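Podcast episode shows up on the website but not in the Coleo app 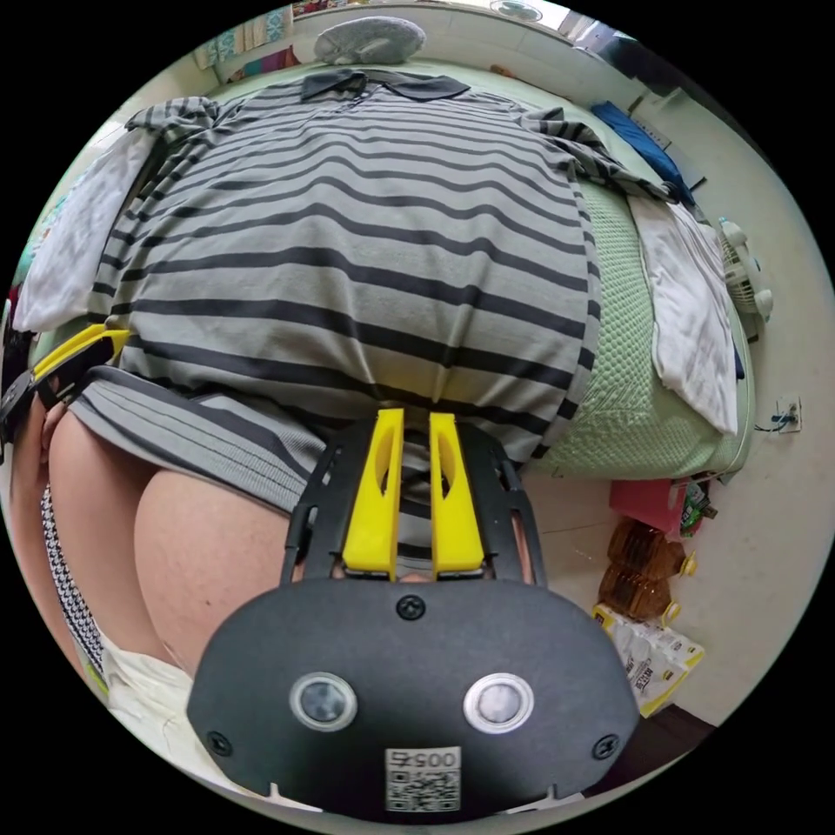
Asked by Karlijn Bakker in Podcasting and Web Shows

I was a guest on a small interview show and the host gave me permission to repost the episode in my own feed. I uploaded it to Gakulex last night with a short intro added at the front. The page works and the player works. My feed address in the browser lists it too, as episode 8. Coleo still shows 7 as the newest.

I've pulled down to refresh, deleted the app and put it back. Other apps I haven't tried. Is this a delay or did I set something wrong?

2 answers

Amr Hajji
Mine always take a while. Give it a day. I'd try another app too.

Mirjam Dewulf
Could be a delay, but check the episode ID first. In Gakulex open the episode, go to Advanced, and look at the field called GUID. If you made the new episode by duplicating an old one, the ID gets copied along with everything else. Apps see an ID they already have and skip it. The website doesn't care, so it looks fine there.

Clear the field and save, and it fills in a new one. Mine went from 2417 to 2570 when I did this in March. Then use "Notify directories" on the feed page.

Don't touch the IDs on your older episodes — people who subscribe will get them all again as new downloads.

Also look at the publish time. If your account is set to a different time zone the episode may be dated a few hours ahead, and some apps hide it until then.

Comment from Karlijn Bakker
I did duplicate the last one to keep the show notes layout. Same ID on both. Changed it, will check the app tonight.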